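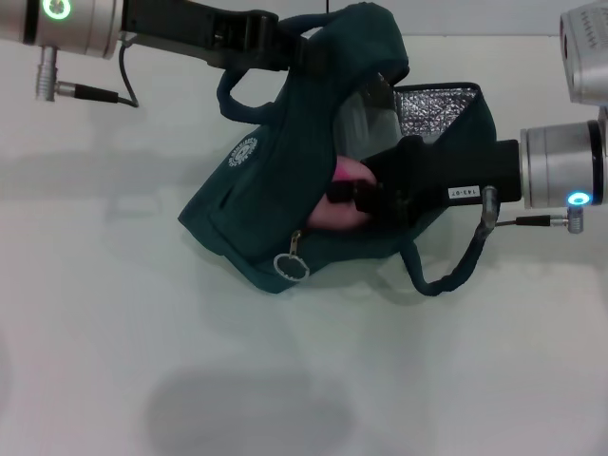 People who collect examples for learning systems like to quote a total. I have done it myself. Last March we told everyone at Rallthorpe that we had 333 recordings of a robot unpacking a bag, and it sounded like plenty.

Then Manolis Kourkoulas sat down on a Sunday and watched them. In nearly all of them the bag started in the same spot, with the mouth wide open and the straps tucked away. We had recorded one easy job 333 times.

I would now take 100 varied examples over that whole set. Soft things are the reason. A fabric bag with a foil lining never sits the same way twice. The straps get caught up with the fold you meant to grip, and one arm has to keep the bag steady while the other goes in after something. The person driving the arms makes small corrections all the way through, and those corrections are what the system needs to see.

Markos Sarantis thinks we should still throw out the clumsy attempts. I disagree - keep them, mark them as clumsy, and decide later. It costs 4 extra seconds per recording to add a note. Going back to collect them again costs days.

Recent posts
Who should label the failures?
Two arms or one: notes from Edville
What we got wrong at Staviron

Contact | Copyright Rallthorpe | Back to top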